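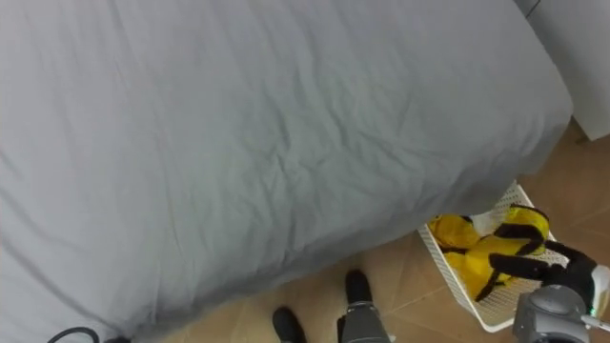

Clodberg Pension Organiser, 50-pocket edition

If you've ever turned the house upside down looking for one letter from your super fund, you'll know why we started making these! The Clodberg is a sturdy ring binder for people who are drawing a pension, or getting ready to, and would like all their paperwork in one spot.

Inside are 50 clear pockets and 7 coloured dividers, labelled for payment statements, identity papers, tax, bank letters, medical certificates, a surviving partner's details and a spare you can name yourself. Our designer, Aliki Nikolaidis, chose larger print for the labels after doing her own mum's filing one long November, and we've had so many kind notes about it since.

At the front there's a checklist for your yearly proof-of-life form (handy if part of your pension comes from overseas) and a page for writing down who you rang, when, and what they told you - do use it, even for the short calls.

Fits A4 paper without folding. Cover in navy or grey, wipes clean with a damp cloth. Refill pockets are sold in packs of 40 under the Lubis name and fit the older Clodberg binders as well.

Item code 302. Orders placed by 14th April go out with the current checklist.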